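Tips for the week after a break-in

Friday, February 16, 2024

Somebody kicked in our back door in January while we were out at dinner, and I've been boring my friends with door hardware ever since. A few of you asked me to write it all down, so here goes!

Start with the screws. Open your door and take one out of the strike plate (the metal bit on the frame the bolt slides into). Mine were stubby little things that only grabbed the trim. Swap them for 3 inch ones that go right into the stud, and drill a pilot hole first or you'll split the wood like I did. It took me 20 minutes with a cordless drill, plus a trip back to the store for the right bit. Do the hinges too while you've got everything out.

If the frame has already cracked, don't just glue it and paint over it. I got a quote from Fonside for a whole new door and frame, $1495, and nearly fell off my chair. Bonifacio Garrido from down the street fixed ours with a long steel plate behind the trim and some wood filler, and you'd have to look hard to find the spot.

Broken glass: thick gloves, shoes on, big pieces into a cardboard box taped shut and labeled. Vacuum the rug, then go over the floor with a damp paper towel. But take your pictures before you touch a single thing — I started sweeping and had to stop when the officer asked me what the kitchen had looked like.

Lights next. I put a Kindetti motion light over the back step and aimed it too high, so it lit up the neighbor's maple beautifully and our door not at all. Tip it down, then walk up the path after dark and see where it catches you.

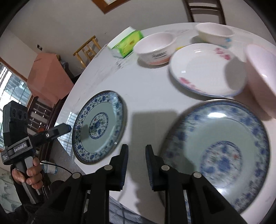
The list of what you own is the chore I'd put off for years, and the police report would have been so much easier with one. Go room by room, and write down the things a stranger could recognize. "Large plate" is no help to anyone. "Large blue-and-white porcelain plate, blue flowers around the rim, round blue medallion in the center with little touches of red" is something a pawn shop clerk could pick out. Serial numbers for anything with a plug. Keep a copy outside the house, even if it's only an email to your sister.

Oh, and get your spare key out from under the flowerpot. I mean it. Ours lives with Bonifacio now.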